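Budgeting for a two-arm bedroom tidying setup – simulate first or buy first?
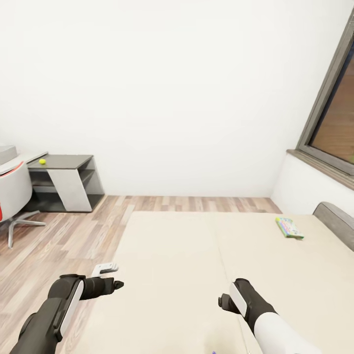
We have a first-year equipment budget to submit in September and I need a sanity check on the order of spending. The application is picking up small items in a furnished bedroom and putting them away on a desk unit or shelf. So far everything is simulated. The current test room has a book lying near the far edge of the bed, towards the headboard, and a tennis ball on top of the desk unit against the back wall, so the arms have to cope with both a flat object on a soft surface and a round one on a hard surface. Tivholm have quoted for a pair of arms with two-finger grippers, and separately for a lift column. Do I need the column in year one, or can the arms go on a fixed stand? Stand height would be 139 cm to the shoulder.

Posted by Pratness

Work out reach before you look at prices. A fixed stand beside a bed limits you to the near half of the mattress unless the arms are long, and a book up by the headboard is the worst case you have listed. Put the quoted arm length into your simulation, lock the shoulder at 139 cm and log which grasps fail for reach alone. If it is only the far edge, a base that rolls along the bed may be cheaper than a column. If low shelves fail as well, you want the column.

Other lines people leave out:

Spare fingertips. We allow 42 pairs a year for two arms. Flat objects are hard on them, as the tips get pressed into the surface on every attempt.
Mattress. Buy the real one early. Simulated mattresses are usually far too stiff, and a thin book sinks in enough to change the grasp.
Emergency stop and cabling – ask whether these are in the quote. Ours were not.
Freight and insurance, both ways, in case of a warranty return.

I would hold back the column money until the reach log is done. Ask Tivholm to keep the column price open for six months.

Posted by Lindemann

just get the column, you will want it later anyway. we fitted ours afterwards and had to redo all the calibration

Posted by Jelta

Retrofitting does mean recalibration, agreed, but that was two days' work for us. Check the floor too. Narrow planks are fine for a fixed stand, less so for a rolling base if the joints are uneven. Budget 300 for a levelling plate.

Posted by Lindemann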